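Automatisiertes Stempeln

Automatisiertes Stempeln (auch robotergestütztes Stempeln) bezeichnet das maschinelle Aufbringen von Stempelabdrücken auf Papier, Karton oder Etiketten durch frei programmierbare Handhabungsgeräte. Es ist ein Teilgebiet der Büro- und Poststellenautomatisierung und grenzt sich vom klassischen Stempelautomaten dadurch ab, dass handelsübliche Handstempel mit einem Greifer geführt werden. Eingesetzt wird das Verfahren in Poststellen, Archiven, Laboren mit papiergebundener Dokumentation und in der Kleinserienverpackung.

Abgrenzung

Stempelautomaten mit festem Druckwerk verarbeiten Belege gleichen Formats in hoher Stückzahl. Die Position des Abdrucks ist durch einen Anschlag vorgegeben, ein Wechsel des Stempelbilds erfordert den Umbau oder die Neueinstellung des Druckwerks. Robotergestützte Arbeitsplätze sind langsamer, können jedoch zwischen mehreren Stempeln wechseln und den Abdruck an wechselnden Stellen des Blattes setzen. Tintenstrahl- und Laserkennzeichnung zählen nicht zum automatisierten Stempeln, da kein Druckkörper auf das Material gesetzt wird.

Aufbau

Ein Arbeitsplatz besteht in der Regel aus einem oder zwei Gelenkarmen, einer ebenen Arbeitsfläche, einer Fixierung für das Papier und einem Stempelkissen. Bei zweiarmigen Anlagen führt ein Arm den Stempel, der zweite legt Blätter zu oder nimmt sie ab. Verbreitet sind Parallelgreifer mit zwei Fingern. Sie fassen den Griff oder den Körper des Stempels seitlich und halten ihn so, dass die Druckfläche nach unten weist.

Das Blatt wird mit Klebeband, Unterdruck oder Niederhaltern fixiert. Klebeband ist vor allem in der Einrichtungsphase gebräuchlich, im Dauerbetrieb überwiegen Niederhalter. Welliges Papier führt zu unvollständigen Abdrücken, weil die Druckfläche nicht überall anliegt.

Verfahren

Der Arbeitszyklus gliedert sich in Aufnehmen des Stempels, Einfärben, Anfahren der Zielposition, Absenken, Halten und Abheben. Die Qualität hängt wesentlich von der Anpresskraft, der Haltezeit und der Parallelität zwischen Druckfläche und Unterlage ab. Zu geringe Kraft ergibt blasse oder fleckige Abdrücke, zu hohe Kraft quetscht die Farbe über den Rand hinaus. Beim seitlichen Abheben verwischt die Kontur.

Da Handstempel ohne genormte Griffe gefertigt werden, muss für jedes Stück ein eigener Greifpunkt eingelernt werden. Hierfür werden Probeblätter angelegt, auf denen Serien von Abdrücken mit schrittweise veränderten Parametern gesetzt werden. Das Nachlassen der Farbe innerhalb einer Serie gibt zugleich Aufschluss darüber, nach wie vielen Abdrücken neu eingefärbt werden muss.

Betriebliche Anwendung

Ein dokumentierter Einsatzfall ist die Poststelle des Laborverbunds Sanalix am Standort Nurmi. Vor der Umstellung wurden Begleitscheine dort von Hand mit Eingangs- und Prüfstempel versehen. Die Anlage wurde vom Integrator Gavell geliefert und wird über die Ablaufsteuerung Zerport betrieben. Im April des Einführungsjahres verarbeitete sie 191 Scheine je Schicht, nach Anpassung der Papierzufuhr 375. Eine Neueinfärbung erfolgt nach vier Abdrücken.

Der Handarbeitsplatz blieb bestehen. Über ihn laufen beschädigte Scheine, Sonderformate und Sendungen, deren Begleitpapiere geheftet sind. Am Ende jeder Schicht werden 60 Scheine als Stichprobe gezogen und auf Lesbarkeit geprüft.

Auswirkungen auf die Beschäftigten

Das Stempeln von Hand gilt als gleichförmige Tätigkeit mit einseitiger Belastung von Handgelenk und Unterarm. Mit der Automatisierung entfällt der größte Teil dieser Bewegungen. An ihre Stelle treten das Bestücken der Zufuhr, der Wechsel von Stempelkissen, das Nachstellen der Greifpunkte und die Sichtprüfung. Die Belastung verlagert sich damit teilweise auf die Augen und auf die Daueraufmerksamkeit.

Am Standort Nurmi wurde die Stempelarbeit zuvor nebenbei von allen Angehörigen der Poststelle erledigt, meist in den Randzeiten vor der Abholung. Nach der Umstellung wurde eine feste Zuständigkeit je Schicht eingerichtet. Die Einweisung umfasst Bedienung, Störungsbeseitigung und Freigabe neuer Stempel. Kritisiert wurde von Beschäftigten, dass kurze Stillstände den Arbeitsfluss stärker unterbrechen als früher ein Rückstau am Handarbeitsplatz. Die Störungsmeldungen wurden daraufhin gebündelt und nach Dringlichkeit gestaffelt.

Offen ist in vielen Betrieben die Frage der Verantwortung. Ein Prüfstempel dokumentiert üblicherweise, dass eine Person einen Vorgang gesehen hat. Wird er maschinell gesetzt, muss die Prüfung auf anderem Weg nachgewiesen werden, etwa durch eine vorgelagerte Freigabe im System. Bei Sanalix trägt der Schein deshalb weiterhin ein handschriftliches Kürzel, sobald ein Befund abweicht.

Grenzen

Für Durchschreibesätze, gebundene Hefte und stark saugende Papiere ist das Verfahren nur eingeschränkt geeignet. Siegel und Dienstsiegel werden in der Regel weiterhin von Hand geführt. Bei kleinen Mengen übersteigt der Einrichtungsaufwand den Zeitgewinn.

Siehe auch

Büroautomatisierung, Handhabungstechnik, Paginierstempel, Poststelle

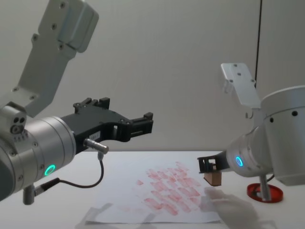
Zweiarmiger Aufbau mit Zweifingergreifern; der rechte Greifer hält einen hellbraunen Holzblock über einem Blatt mit roten Stempelabdrücken.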